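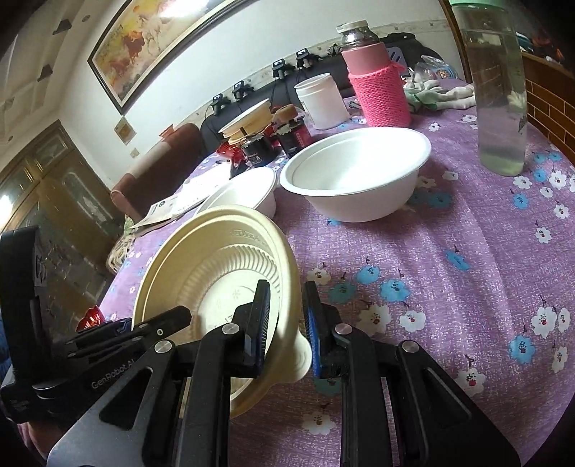

Wim Van Loon told me you can't put soup on a paper plate and call it lunch, and I've been trying to prove him wrong at Mesemell ever since (he's right about the soup, so we got bowls).

Hi, I'm Rafia, and Mesemell is my lunch club! I started it one February with Yaqin Luo, at a round table with a purple flowered cloth over it, and we've kept things that way – small, a bit crowded, everybody reaching across everybody else. We cook for more than 1900 lunches a year now, which still makes me laugh when I say it out loud.

We serve on disposable plates and bowls, the cream pulp kind and plain white ones. I tried real china for two months and spent every afternoon at the sink, so that was that. What I care about is the rim. A good wide rim gives you somewhere to put your thumb when you're

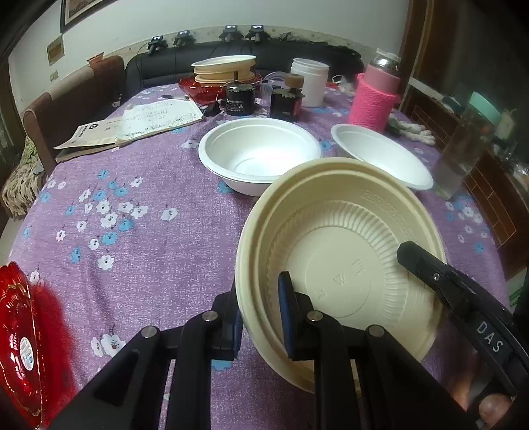
carrying rice and stew back to your seat, and a flimsy one folds right when you don't want it to. Yaqin picks out the bowls, I pick out the plates, and Guilan Hao does the cooking with Zihan Kong. Guilan makes four dishes every time, always one with no meat.

Come by at noon and bring a friend. If you don't eat peanuts, tell Zihan before you sit down.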